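Reading Celebrity News: How a Breakup Story Gets Built
Notes for session 14, Entertainment Writing, Marwan Chamoun
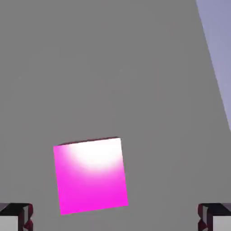

Fig. 1. Magenta cube on a gray surface (computer render).

Okay, so last time we got through reviews and I promised you gossip. These notes cover what I'll say in class plus a few bits I always run out of time for. Please read them before you show up, and bring one breakup story you found yourself (any language, any outlet, as long as you can tell us what it says in English).

1. What counts as the news?

Most celebrity breakup pieces have one new fact in them. Sometimes it's tiny! Somebody unfollowed somebody, or took down a vacation photo, or turned up at a premiere alone. Everything else in the piece is background you could have written a month earlier. When I was on the entertainment desk at the Narkanby paper, my editor made us underline the new fact in pencil before she would read a word. If there was no pencil on the page she handed it back.

Try it on your own story. Underline the new fact, then look at how far down it sits. In a straight news piece you'd expect it in the first sentence. In gossip it's often in the second or third paragraph, and the opening is a teaser: "now she has broken her silence," "now he has revealed how he really feels." That little word "now" is doing a ton of work. It tells you something just happened without saying what.

2. Our running case: the Kassab split

I made up a practice couple for this course years ago and I've never been able to let them go. She's Kassab, a singer, one name only. He's Novico, who won a dance contest on TV and now sells protein bars. They met on a reality show set in a beach town called Dostdale, they lasted 16 months, and they broke up in November.

Here's the raw material you get:

Kassab posts a picture of a sunset with the words "new chapter."
Novico tells a radio host, "I wish her well, we're all good."
A reader emails to say she saw Kassab having dinner with a soccer player.

That's it. Out of those three scraps, people in past classes have written me stories as long as 2,000 words, and I enjoyed every one of them (some for the wrong reasons).

3. Who is talking?

Go through your story and mark every claim with where it comes from. You'll usually find these:

On the record: a named person said it, and you know to whom. Novico on the radio is on the record.

Unnamed source: "a friend of the couple," "an insider," "a pal." Could be a real friend, could be a publicist, could be Kassab herself calling from the car. As a reader you can't tell. As a writer you'd better know.

Reported elsewhere: "reportedly," "it has been claimed." This means another outlet ran it first. Go find that outlet. Quite often you'll follow the trail back through a bunch of sites and land on one post by a person who wasn't even in the room.

Inferred: the writer looked at a sunset and decided it was heartbreak. Watch for "seemed," "appeared to hint," and "fans are convinced."

Please don't come away thinking that gossip writers are all liars. I was one, and I was pretty careful. But "reportedly" is a legal cushion as much as anything, and it doesn't protect you as well as new writers think it does. Repeating a false claim can still get you in trouble. We'll do libel properly in session 16, so hold your horror stories until then.

4. The verbs

My favorite part! Take Novico's quote, "I wish her well, we're all good," and put these in front of it:

Novico said
Novico insisted
Novico admitted
Novico hit back

Same words from him each time, and a different guy each time. "Insisted" makes you think he's fibbing. "Admitted" makes it sound as if somebody dragged it out of him. "Hit back" needs an attack first, so who attacked? When in doubt, use "said." It's dull and it's nearly always right.

Same goes for ages, by the way. Dropping a number after each name is house style at lots of places, but look at what it does when one person is a lot older than the other.

5. To hand in

Write 2 versions of the Kassab story. In the first, use only on-the-record material, and keep it short. In the second, write it the way you think a gossip site would run it, with headline, and then mark up your own copy using the labels from part 3. I grade the markup harder than the prose.

Send both as one file. Late work is fine if you email me before the deadline, and if your own story turns out to have no new fact in it at all, bring it anyway, I collect those.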